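Ohemaa Ametepe does her folding on a bed. Not on the duvet though, on a foam play mat, the jigsaw sort that clips together. She put it down one August when her back was bad and the ironing board had gone to her sister.

"Flat, wipes clean, and it doesn't sink in the middle like a mattress does," she says. "Ask me anything else, I've got 11 minutes."

She has a sorting round in Nirstead, two households besides her own, and a handout called the Lenia list which gets passed about among people who care about drawers. I've tried it. My T-shirts are still a mess.

So, the mat first. Why a child's one?

"Because it was there. And you can line a hem up on the joins. I fold to the joins, always have."

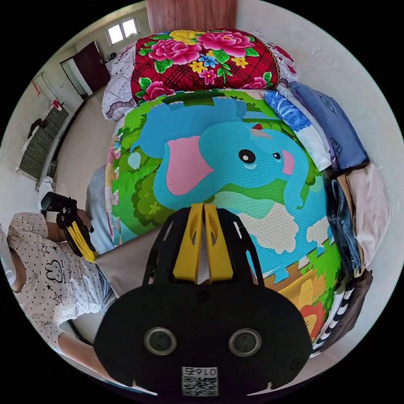 The elephant mat, with the red floral blanket folded at the top.

The clothes go along the side, by the wall, in a stack. She doesn't sort by person until the end – that's the bit readers wrote in about. Adjoa Antwi, who shares the Nirstead round with her, does it the other way, person first, and they've argued over it for 4 years.

"Adjoa makes a pile for everyone and then she's got no room to fold. I make one pile and then deal it out like cards. Takes me no time."

Doesn't a tall one fall over?

"If you've folded badly, yes. Thick at the bottom, folded edges facing you, thin things wherever they'll sit. Tuck the corners. I'm not precious about colour. Mauve on top of tan on top of blue, who cares, its a pile."

She does care about sleeves. Sleeves get a long answer. Short version: flat across the back, never bunched, smooth once with the side of the hand and then leave it alone. People fuss at it, she says, and every fuss is a crease. 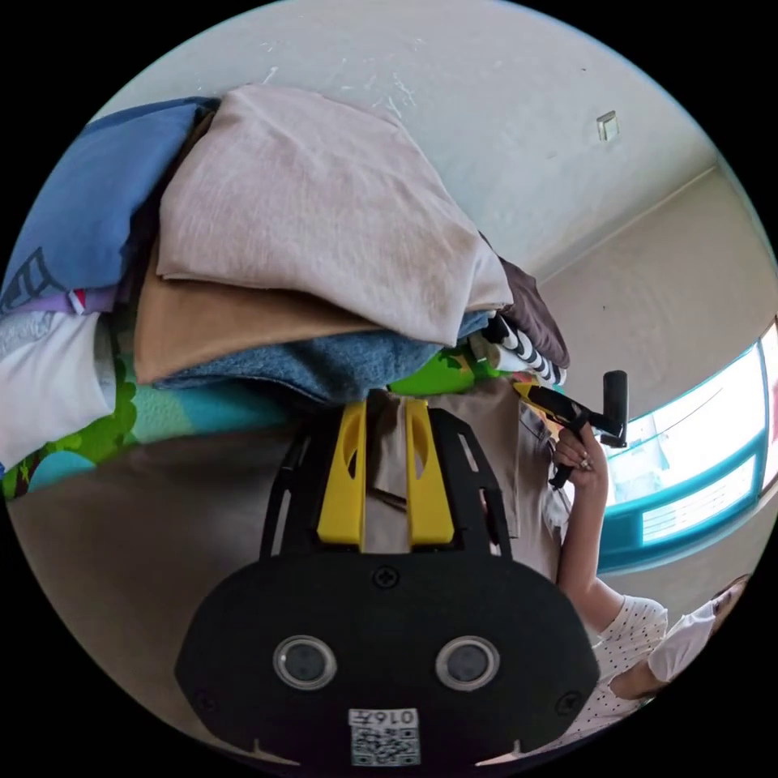 T-shirts, and the neck problem

Neckline towards you or away? She goes quiet for the first time.

"Away, on the mat. Then I can see the hem. But everyone's taught it facing them and I won't fight about it, I've only got so much fight."

Her T-shirt fold is thirds lengthways, then half, then half again if the drawer is shallow. The Pimentel drawers at her mother's are very shallow. She keeps old ones too, for painting and gardening, and folds those with teh same care as the rest.

"A tatty shirt still takes up room. Fold it properly or bin it."

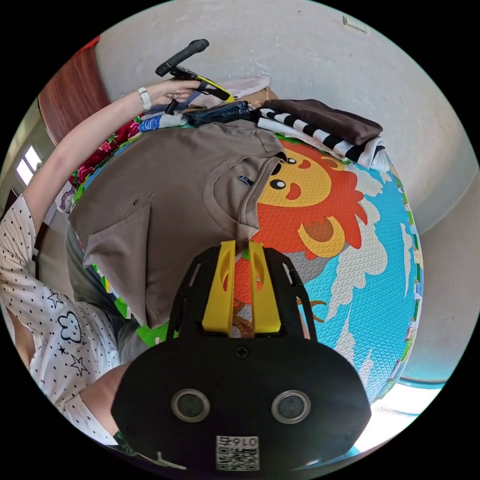 Partway through a T-shirt, kneeling on the mat.

Kneeling is the bit she'd change. A cushion helps. She once did 189 pieces in one go after a house move to Bremmont and couldn't get down the stairs properly next morning.

"Stand if you've got a table. I like being down with it, I can reach everything. But do as I say, not as I do."

Fleecy things go last, on top. Put them lower down and the whole lot slides – stripy cottons worst of all for some reason, she has no theory. New list is out 1st February, sleeves rewritten, thirds left alone.

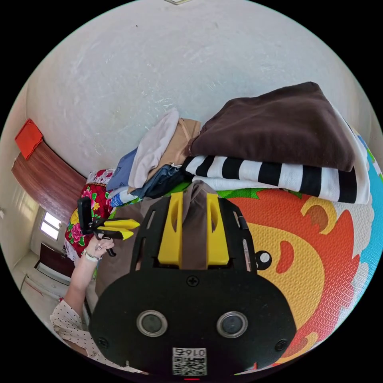

How do you stop the bottom of the pile getting creased?
Don't leave it there overnight. Fold, deal out, put away, same afternoon. If it has to wait, split it in 2 and keep the cotton out from under the jumpers.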